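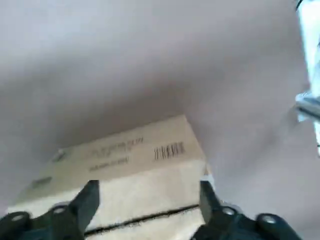 *Cardboard box held between the two gripper fingers, wrist camera view.*

## About Plollberg

Plollberg is a shared workshop for home-built robot arms. Members keep 2 arms running, Keane and Drullow, and share one parts store.

Keane handles boxes. Its fingers are black and bolt on, so a worn pair can be swapped between sessions. Drullow is the test bed for motors and wiring — expect it to be in pieces.

Grasp logs go into Sastosum, our own logging tool, which now holds more than 200 runs. Drawings and firmware are open to all members.

The workshop has 10 benches. New members start in June with a safety session, then build a gripper of their own.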